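Bench notebook, Dorovine workshop, February
Friday, continued from the page with the coffee ring

Second week of the arms doing button life tests. Running total on the orange box is 3,212 presses, all of them logged by Suvik, which is what the controller software is called and which therefore gets thanked in the weekly mail. The old way was one of us with a thumb and a clicker, and a podcast if the supervisor was at lunch. A batch was 1,000 presses and took most of a morning with breaks. I did those for two years and my right thumb would like it noted that it has no objection to progress.

So the thumb is retired. The rest of me was at the bench from 8:15 until just before noon.

What the morning went on: re-teaching the approach point after somebody straightened the cloth. It's a nice cloth, blue with stepped mountains, and everyone who walks past it flattens a wrinkle out of kindness. The button box sits on the cloth. Move the cloth and the box goes with it, and the gripper comes down politely on the rim of the housing and reports a failed button. The button is fine. We had a run stop at press 567 on this, and I spent half an hour testing a perfectly good switch with a meter before I thought to look at where it was standing.

Leaning on the far edge of the cloth is currently our fixturing method. I have written this in the notebook so that it cannot be written in the procedure.
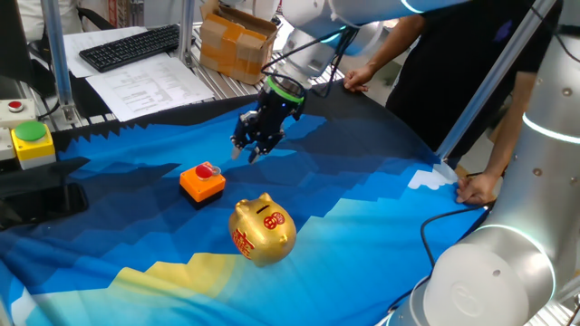
SETUP NOTES

Start of day: jaws open, nothing held, gripper up over the middle of the cloth, and have a look along the cables before anything moves. The loop at the wrist needs slack. Yesterday it had slack in the morning and less by two o'clock, and I didn't see it go.

The loose black cable on the right side of the table is everyone's problem and so far nobody's job. Whoever is on that side ends up minding it. On the old rota there was no line for minding a cable. There isn't on the new one either, but you do it all the same, and when the hours are added up at the end of the week it goes down under "supervision."

Gold pig: part of the Mizuno gift line, here for coin slot and surface checks. It shares the cloth with the button box so that we can alternate tasks without clearing the table. Trouble is that it's shiny. The vision side was tuned on dull things, and it gets a different opinion of the pig whenever the overhead lights are switched. Teach the pick with the lights as they will be for the run. Keep fingertips off the red lettering until we hear back about how well it's printed on. Turn the snout toward the button box and leave it that way. I put it the other way on Tuesday's run and got to see what a confident machine does with a wrong assumption, at low speed thankfully.

Button boxes and so on stay along the left edge. Do not tidy them. I know they look untidy.

Printouts on the back bench: the top sheet is the current task list. Anything under the keyboard is old. (Found out the hard way. The sheet under the keyboard has the previous heights on it, and they are lower.)

WHERE THE TIME GOES

The planning sheet says the cell frees up one person per shift. I've been trying to find this person. As far as I can tell they are standing behind the table with both hands busy.

To be fair to the thing, the work is better. I would take a morning of fussing with approach points over a morning of pressing a red button, any day. I've learned more about frames and offsets in two weeks than in the whole Perex course, and that one came with a folder. Force readings are far more even than anything I ever produced, and the logs don't have a suspicious gap where the clicker ran out of enthusiasm. When a switch does start going soft we'll see it as a curve, where before it was me saying "feels a bit mushy" and getting asked what unit that was in.

What's gone is the easy part of the day. Button tests were dull, but you could do them with a headache, and you could talk across the bench while you did. New starters got them in their first week and picked up how the place runs just by sitting there. Now the first thing a new starter would get is a teach pendant and a lot of attention. I don't know where we put the people who need a quiet Friday. It isn't on the planning sheet, and I did check under the keyboard.

Also the two arms make a stop by one feel like a stop by both. You clear the first, then find yourself checking the second out of manners, then you've lost your place in the log. Suggest we write the press number on paper before touching anything. Yes, paper.

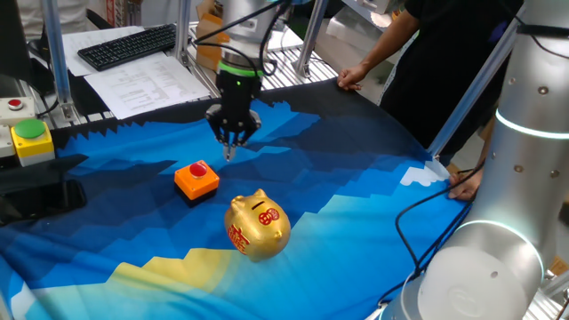 A note clipped in here from the late shift reads: we like it better than you do, we think. On lates there was never anyone to swap with, so it was one thumb from six until ten. Last night the cell ran a full batch and we got through the returns shelf. But please stop writing "supervision" for the cable. Write "cable." If it says supervision they'll decide it can be done from the office.

Fair. Changed on this week's sheet and back through last week's. Total under "cable" is now embarrassing enough that somebody might order a clip.

My one reply to the late shift: if the returns shelf is empty, then some of those hours did go somewhere useful, and I withdraw half of what I said about the missing person. The other half stands until I get a chair.

TO DO

Mark the box position on the cloth, or fix the box to something that isn't cloth. Asked for tape, was told tape "looks temporary." It is temporary. Asking again.

Cable clip, right side.

Bin the old sheets. All of them, including the one with my phone number on it.

Redo the pig pick with blinds down and lights on. If it's still picky, try the slower approach from the late shift's settings, saved in Suvik under "pig gentle."

Ask whether new starters can do one batch by hand before they go on the cell. I'd like them to know what a good press feels like. Volunteers for the other thumb, see the list by the door.

Left at 4:40 with the cell running. Box was where I'd put it.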